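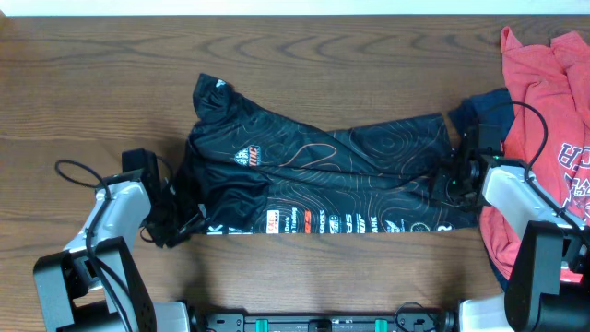
Club Jersey Care: Frequently Asked Questions

Answers by Þórey Kragh, kit secretary, Clellport Road Club
Updated May 17, 2024

Do I really need a special sports detergent?
I doubt it. I used Drandon sport wash for a season and plain unscented liquid the season after, and I couldn't tell the two piles apart. If you like the smell, buy it. Skip fabric softener, though. It leaves a coating on stretchy knit, and I have yet to hear a good argument for it.

What temperature?
Cold or 30 degrees Celsius, inside out, zipper closed. The label inside the collar wins if it says something different.

Will the sponsor logos peel?
The supplier says printed logos "last the life of the garment," which tells you very little until somebody says how long the life is. Keep an iron away from them and don't scrub them with a brush. Fold the jersey so the lettering along the bottom isn't creased in the same spot every time.

Should I hang it or fold it?
Fold it. A wet jersey on a thin hanger grows points at the shoulders, and full back pockets drag the hem down. Dry it flat or over a rack, then put it in a drawer.

How do you fold one so it stays folded?
There are videos promising a two-second fold. I've tried several and got a long black sausage each time. The slow way works better for me:
Clear a table. A bed is too soft.
Lay the jersey face down and pull the twist out of it from both ends.
Smooth the sleeves in across the back.
Bring the sides in to the width of the collar, then fold the hem up twice.
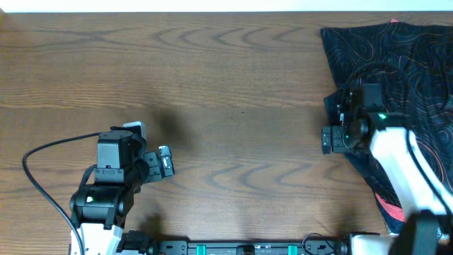 Any flat surface will do, but wipe it first. Crumbs and grit get into knit fabric and snag it later, and chain grease travels a long way from wherever you last set down a bike part.

Can it go in the dryer?
People do it and swear nothing happened. I'd still say no. The gripper tape at the hem is usually the first thing to suffer.

Is the Nurnano odor treatment worth paying extra for?
The leaflet claims it works for 20 washes. I haven't seen how that was tested, and my treated jersey smelled like everybody else's by March. Wash it soon after the ride – that helps more than anything sold in a bottle.

Mine is too tight. Will it stretch?
Not in any way you'll enjoy. Vaughan handles exchanges, unworn only, with the size tag still readable.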